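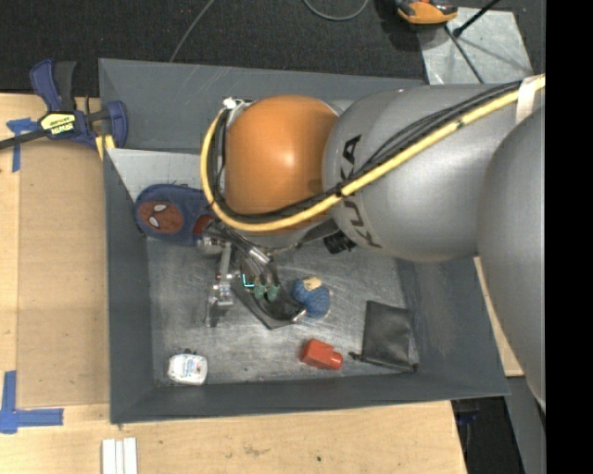 Slide 1: KUKA arm over a bin of odds and ends, gripper fingers down among the stuff.

Search talks, slides, speakers Go

Speaker notes, Plornell meetup, 17 February 2019

OK, leave slide 1 up while people find seats. Start with the question I get from my neighbors: when can I buy one that tidies the kids' room? (Pause. Let them guess!)

My answer is not yet, and the bin is why. Look at the mix. A Spider-Man pouch, a black zippered one, a little red bottle shape, something blue and rounded that might be a toy. Soft next to hard, shiny next to dull. You or I would empty that while talking on the phone. For an arm, every grab is a fresh puzzle – where do I pinch, and what am I bumping on the way?

Point at the green fingertip pads. Talk about touch for a minute, people love this part.

Then the shop floor. At Lulden we've had a picking cell since November, and it's great at one part in one tray. We ran 3,000 picks and I hand-checked 301 of the logs (never again). Same part, fine. Toss in 2 new parts and it slowed way down, and I was back there with my coffee fixing jams.

So: shop floor, yes, if you keep it boring. Laundry and toy boxes, I'd say more than 6 years. Skip the Brestitz story if we're running long. Questions, then pizza.

48 shares | 3 comments

gearhead_mo: My toddler can't tidy a bin either, so call it a tie.

pkt77: Did you ever write up the log check?

slowbake: You did skip the Brestitz story. Next time please!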